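Saliba Housing Services – Service Desk
Ticket 1206
Subject: Tenancy portal signs users out during rent statement download
Opened by: Lettings Office, Ketar House
Priority: Medium
Status: Resolved, awaiting confirmation

Summary of fault
Staff at Ketar House report that the tenancy portal returns them to the sign-in page when a rent statement covering more than one quarter is requested. Shorter statements download as normal. The fault was first noted in February, following the move to the Skisusa document store, and was then thought to affect one office only.

Entry 1 – Service Desk
The fault was repeated using a test account. A statement for a single month was produced without difficulty. A statement for the full year ended the session after 16 seconds, and no file was received. The office was asked to clear saved site data and to try a second browser. Neither step made any difference. 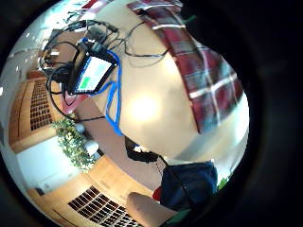

The office was further asked to confirm whether the fault also arises when the portal is reached from outside the building. It does. The local network has therefore been ruled out and the ticket has been passed to Applications.

Entry 2 – Applications
Server records for the test account show that the request reached the document store and was accepted. The store then asked the portal to renew its sign-in token. The portal did not answer in the form expected, and the session was closed as a safety measure. Error 451 was written to the log on each occasion.

The supplier, Wuvier, was contacted and has confirmed that the renewal setting was left at its default value when the store was brought into use. Long statements are built in several parts, and the token expires before the last part is ready.

Interim advice was issued to all lettings offices – statements should be requested one quarter at a time and joined before being sent to the tenant.
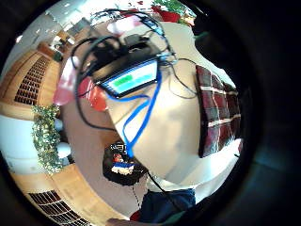

Offices were also reminded that statements must not be copied by hand into letters, as the closing balance may change overnight.

Entry 3 – Applications
The renewal setting was corrected on the test system and then on the live portal on 30th April. Full-year statements were requested for three tenancies, including the longest account held, which runs to 1948 lines. All were received complete and the user remained signed in throughout.

Entry 4 – Service Desk
Ketar House has been asked to repeat the original request and to reply to this ticket with the result. The interim advice is withdrawn. A separate ticket should be raised for the missing page numbers on printed statements, which are not connected with this fault.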